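Home | News | Teams | Interviews | Results | Contact

January
By Tayla Tamihana

**Kelemen on the Trondness rebuild: "We had stopped learning from our own matches"**

Trondness begins the new competitive season with a changed roster, a new practice schedule and a head coach who has signed for a further three seasons. Dezső Kelemen, who joined the organization as an analyst and took charge of the Counter-Strike team last spring, spoke with us at the club's training center ahead of the opening round of the Amton League.

The previous season ended in relegation play. Trondness lost 27 of its league maps, failed to reach the playoffs for the first time since the club was founded, and kept its place only after a long final series against Szilágyi. Mr. Kelemen did not attempt to soften that record.

"The results were fair," he said. "I have read that we were unlucky in the closing rounds. I do not agree. In most of those matches we had an advantage and we gave it back. When that happens once, a coach can speak of nerves. When it happens for an entire season, the preparation is at fault, and the preparation is my responsibility."

In the off-season, the coaching staff reviewed 84 recorded maps, including practice matches, and sorted every lost round by the decision that preceded it. The largest group, according to Mr. Kelemen, concerned the period directly after a bomb plant, when players who had taken a site together began to act separately.

"We were good at arriving and poor at staying," he said. "One player would look for an extra kill. Another would move to cover him. A third would then be alone in a position that was designed for two. Each of those choices can be defended in isolation, and so in our meetings each player defended his choice, and the meeting ended with no change."

The meetings themselves have since been reorganized. Players now submit written notes before a review session begins, and the in-game leader speaks last. Mr. Kelemen described the first weeks under this arrangement as uncomfortable. Two of the players asked to return to the former system, and the request was discussed and declined.

Practice hours have been reduced. The team formerly played full practice matches from noon until late in the evening. It now stops at 6 p.m., with the final hour set aside for individual work. The schedule was proposed by the players' own representative and approved by the club's management for a trial period ending with the first half of the season.

"I was the one who needed to be persuaded," Mr. Kelemen said. "I come from a time when a serious team was a tired team. But the data from the late sessions was poor. We were practicing mistakes at ten in the evening and repeating them in league play." 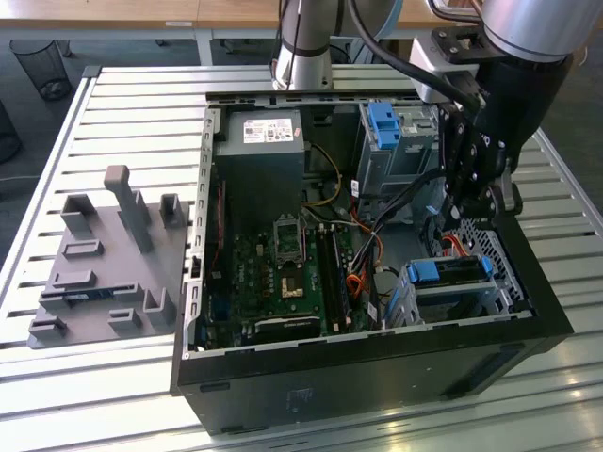 On the matter of roster changes, Mr. Kelemen confirmed that the club made 5 offers during the transfer window and completed two of them. Both new players come from the Kodon academy, and neither has played a full season in the top division. He rejected the suggestion that the club had been forced to shop in a lower price range after missing the playoffs. "A team is like a computer with its side panel off," he said. "People see the memory module standing in its slot and the power supply up in the corner, and they ask why you do not simply put in a more expensive one. They do not look at the empty socket in the middle of the board. We had an empty socket. We had no player whose natural work was to hold the center of the map and give information to the other four." That position will be filled by the younger of the two arrivals, who served as captain at the academy.

Asked whether it was reasonable to place such weight on an inexperienced player, the coach pointed to the terms under which he was signed. The player will not be made available for interviews until the midseason break, and he will not take over calling duties in the present year under any circumstances.

"He is permitted to have bad matches," Mr. Kelemen said. "I have told him that in writing. He laughed, but he kept the letter."

The departure of the team's longtime sniper drew criticism from supporters, many of whom learned of it through the player's own statement several hours before the club's announcement. Mr. Kelemen acknowledged that the matter had been handled badly.

"He gave this organization excellent years and he should have been thanked properly, on the same day, by the club. I called him that evening and we spoke for a long time. The decision itself was correct for both sides. He wished to play a role that we could no longer offer him."

Trondness opens its season at home against Szilágyi, the opponent it narrowly overcame to remain in the division. Mr. Kelemen considers the fixture a difficult one. Szilágyi has retained its full lineup and, in his view, has the most disciplined defense in the lower half of the table. He expects slow rounds and low scores on the first map, and he declined to say which map his own team would prefer to remove.

The club's management has set a public objective of a playoff place. The coach was more reserved on this point and stated that he would judge the opening weeks by a narrower measure.

"I want to see us win the rounds in which we have already done the hard part," he said. "If we hold the site after the plant, if we keep our spacing, then the table will take care of itself to some degree. If we are again throwing away rounds with a player advantage, I will not be interested in hearing that we are in fourth place."

He was also asked about his own future. The contract extension was signed before the relegation series was played, a fact that surprised several observers. Mr. Kelemen said that he had offered to release the club from the agreement had the series been lost, and that the offer had not been taken up.

"They told me to go back to work," he said. "There was a review session at two o'clock, and I was already late for it."

Related items
Amton League: opening round schedule and broadcast times
Szilágyi to keep full lineup for new season
Kodon academy graduates: where they are playing now
Trondness supporters' meeting: summary of questions and replies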